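Robots still slow at setting the table, Larnora test finds

Aug 25, 2025

Can a machine help at home before a party? The company Flirell tried to answer this in its test kitchen in Larnora, where a pair of robot arms must hang champagne glasses on a metal stand. The glasses are clear plastic, and there are 6 of them for each try.

Flirell says the arms made 219 tries during the summer. In 60 of them, all the glasses were on the stand at the end.

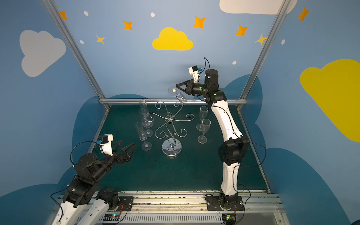
The company calls the result a good start, but it also admits that a person does the same job in less than a minute. Clear objects are difficult for the cameras, and the foot of a glass must go into its place at the correct angle.

Soomro, a chain of banquet halls, follows the project with interest. It says it will not buy such machines yet, and its staff will continue to prepare the tables by hand.

The next test will be in November. Flirell plans to add folding napkins to the work.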